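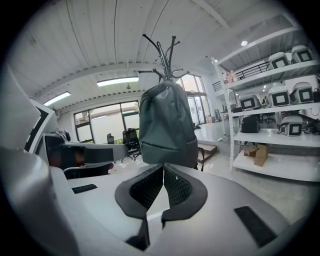
ok thread time. semester project update for the manipulation class, posting before I forget everything. our team's task = get a backpack off a coat rack and onto another hook. two grippers, handheld demos first, then the policy has a go. sounds like nothing. was not nothing

backstory for new people: every team in the Pristport robotics course picks one household chore in the first week. the good ones went fast (folding towels, loading a dish rack). we got bags on hooks bc I was slow to the signup sheet

teams this term are named after nothing in particular. we're Brivitow. the team next to us is Tarum. Tarum has dish rack. Tarum is doing great, thanks for asking

so the problem with a backpack. it's soft. you grab it, it changes shape. you let go a bit, it changes shape again. half the weight is wherever the stuff inside slid to. and the part you need to grab is one little loop at the top

and the hooks on a coat rack like this all curl different ways. lift straight up and you catch the one above. found that out on demo one, and demo two

first plan was one gripper. pinch the loop, lift, move over, lower. works by hand maybe half the time? the bag swings and the loop closes up and then you're just poking metal with a bag

second plan, current plan: one gripper takes the loop, the other one steadies the bag from the side so it cant swing. way better. also way harder to do smoothly bc your brain wants both hands doing the same thing

numbers for anyone who cares. target for the class is 700 demos per team by the final. we're at around 300 usable. I say usable bc we threw out a whole evening's worth, more on that in a sec

thrown out evening: we'd been resting the off hand against the rack without noticing. so in every demo the rack shifts a little right before the grab. trained on it anyway to see. policy learned to bump the rack first. every single time. very polite little bump

rule now: if the rack moves before contact with the bag, delete and redo. no arguing

other rules taped to our laptop
- start from a different spot each time
- fingers open all the way before you go in
- dont talk to the person recording mid demo
- stop after 30 min and swap, your wrists get dumb

that last one is real. the demos from the end of a long session are visibly worse, slower and kind of wobbly. and the policy picks up the wobble!! you can watch it do a little wobble right at the hook like it's tired too

someone asked about lighting. we mostly record in the daytime, and the run from last May's class apparently fell apart the second it got dark out. so this week we started doing a few sessions at 9 pm as well. no results yet, will post

someone else asked why not just put a big easy ring on the bag. we asked. instructor said no. "its a backpack not a kettlebell"

ok the training part. we use the baseline code the class hands out, they call it Quezada, dont ask me why. it runs overnight, you come in and find out if you wasted a day. I changed one thing (shorter action chunks near the grab) and I think it helped?? sample size tiny, do not quote me

last eval, 14 tries, bag starting in the same place every time:
got the loop: 9
got it off the hook: 6
got it onto the new hook: 2

2!! two weeks ago that was zero so I'm calling it a good week. the second one it missed, slid down the outside of the hook, and then caught on the tip anyway. grading rubric says on the hook is on the hook

biggest failure right now is the lift. it grabs fine, then goes up too soon while the loop is still under the curve of the hook, and pulls the whole rack with it. we're recording a batch that's just the lift, super slow, out and around then up. boring to do. teammates have started humming

still to do before the final
- different bag, at least one with a stiffer loop
- start the bag turned around backwards
- weight in it (textbooks, we have plenty)
- write the actual report, ugh

if anyone has done soft bag stuff with two grippers pls tell me how you timed the handoff between steadying and letting go. ours lets go way too early and the bag does a full spin

edit: yes we tried a tote bag. totes are easy. the class doesnt give points for totes

back to recordng, more when the night sessions are trained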